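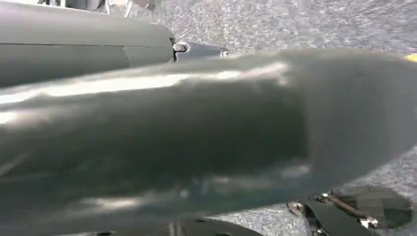
Filed under: Around the House
Home | Newsletter | Back Issues | Subscribe

The Great Drawer Amnesty

December is when the Mukmont newsletter traditionally tells you to get organized, and who are we to break with tradition. Pick one drawer. It should be the bad one, with the batteries of unknown loyalty and the 4 takeout menus from places that closed.

Empty it onto a towel. Give yourself 2 minutes to admire what you paid to keep. Then sort: things you use, things that belong in another room, and keys. The keys open nothing you own, but you will keep them anyway, so put them in a jar and stop pretending.

Readers who did this last year reported finding tape measures, mostly. One household on Tan Street found 3 and still can't locate one when a shelf needs hanging.

Shares 4 | Comments 2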